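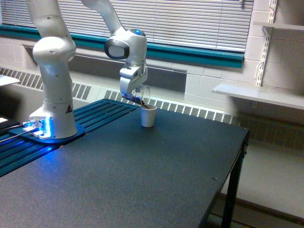 Decanting small amounts is the part of running a refill shop that takes the most staff time, and it's the part we've had the most questions about since the Costcombe open day. I'm going to stick to the small end of it: sample portions, one cup into another. On the first slide the clear cup is tilted to the right, the brown stream comes off the rim and drops straight into the white paper cup. It's a narrow stream and the paper cup is directly beneath it. Leave this up while people find seats.

Say who the talk is for. Shops that sell loose dry goods and give out tasters. If you only sell by the sack there will be less in it for you, but the bit on labels at the end may still be useful.

Background, keep it short. Costcombe gave out tasters from a scoop for years. The scoop was a Pelemo one, a perfectly good scoop, but it was sized for bags. Half of what was in it went on the counter. In May we changed to pouring from a clear cup and kept a record. On the first day with the new method we filled 144 tasters and swept up 11 grams at close. I don't have a proper figure for the scoop to set against that. Say so before someone asks.

Next slide.

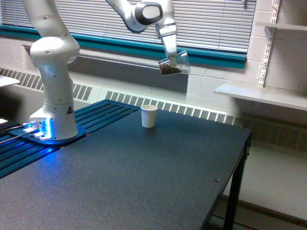 Slide 2: clear cup tipped over the table, paper cup upright.

Three points here, take them slowly.

The clear cup first. We use clear so that you can see how much is left and which way it's lying. With coarse stuff the heap sits still for longer than you expect as you tilt, then a good part of it goes at once. If you can see the heap you can ease off before that happens. We tried steel beakers from Stemo and they are lovely to hold, but you're pouring blind and people kept tipping further to check.

Second, don't fill it. A small heap in the bottom is enough. With the cup brimming you get the first portion over the side before you've tilted it at all. We load enough for 5 tasters and then go back to the bin. It feels slow. It is slower, a bit, and we make up the time on wiping down.

Third, the paper cup stays on the table. Staff like to pick it up and bring it to the pour. Then you have two things moving and neither is steady. Put it down and leave it down.

(If the room is small, pass the two cups round at this point. Bring spares, they come back squashed.)
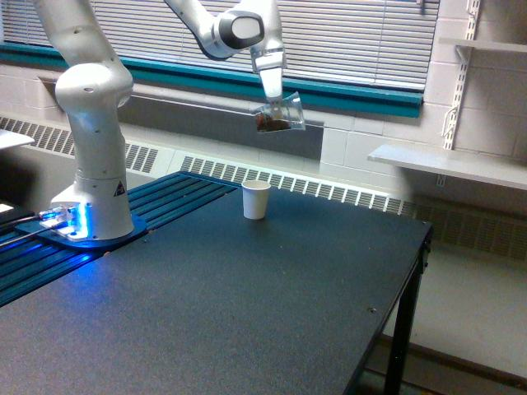
Now the table. We did the trials on a dark top and I'd recommend it if you have the choice. A white paper cup stands out on it straight away. Pale things like oats and rice show up as well when they miss. Brown things don't show so well, so with coffee or cocoa nibs run a hand across the top afterwards, or use a damp cloth.

Clear the space before you start. One cup on the table at a time. We used to line up 8 and work along the row, and by the fourth the arm was stretched out and the pour went wide. Fill one, move it to the tray, put the next one down in the same spot. Some shops mark the spot with tape. We did for a while and it peeled.

Mention screw heads and holes. Plenty of tabletops have them, and fine powder gets down into them. A dry paintbrush does the job. The flour people will want more on this, tell them to find me afterwards.

Paper cups: plain white, small, rolled rim. The rim matters more than I thought. A cut edge goes soft after a bit of handling and the opening stops being round. Herath do the ones we buy at present, by the sleeve. I'm not on commission and other makes are fine.

Check for time. If it's gone past quarter to, skip the next paragraph and go to labels. 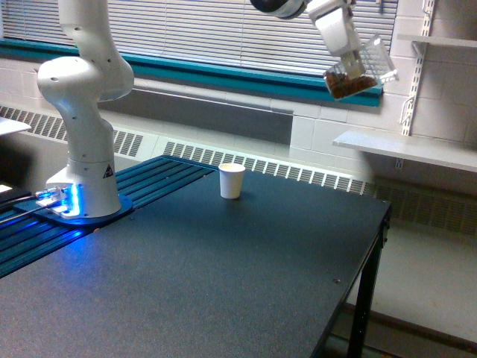 Height is the other thing people ask about. Low is tidier. High makes a nice show for customers and gives the stream time to spread, so light things like puffed grain end up everywhere. Start with the clear cup just above the rim of the paper one and only lift it if your hand is blocking the view. Tilt from the wrist. To stop, bring the cup level in one go. If you do it gradually you get a dribble of single grains down the outside.

Labels. Write on the paper cup before you fill it. Pencil is better than felt tip, which can smell, and with a taster that small people do notice. Put the product and the bin number, and if it contains nuts, put that on the side facing out. Keep a separate clear cup for anything with nuts in it and store it on a different shelf.

Questions. The likely ones are washing up (the clear cups go through at the end of the day, dried overnight upside down), whether customers can pour for themselves (we don't let them), and where to put the leftovers. Leftovers from the clear cup go in the staff jar and not back in the bin.

Handout is on the chair by the door, one sheet, both sides.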